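Chapter 7
Collecting Demonstrations

A policy that learns by imitation can only be as varied as the examples it is given. Before any training starts, someone has to sit at the console and do the task many times over, while the system records what the tools did and what the cameras saw. In this chapter the task is suturing. 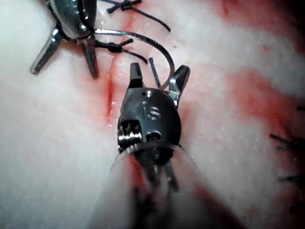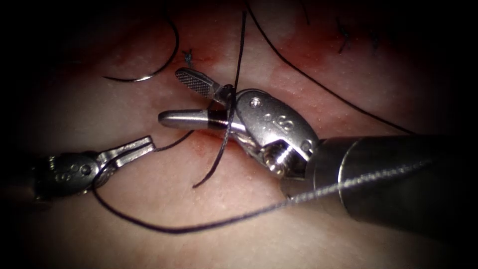 Figures 7.1 and 7.2. Two-instrument suturing, with earlier stitches in view.

7.1 What counts as one example

The Narmont set, planned by Jaanus Rebane, began with 3,000 recorded attempts. An attempt ran from picking up the needle to the last throw of the knot – no longer. Of these, 418 were set aside for testing. Dropped needles and slack knots were kept and labeled, and Section 7.4 returns to them.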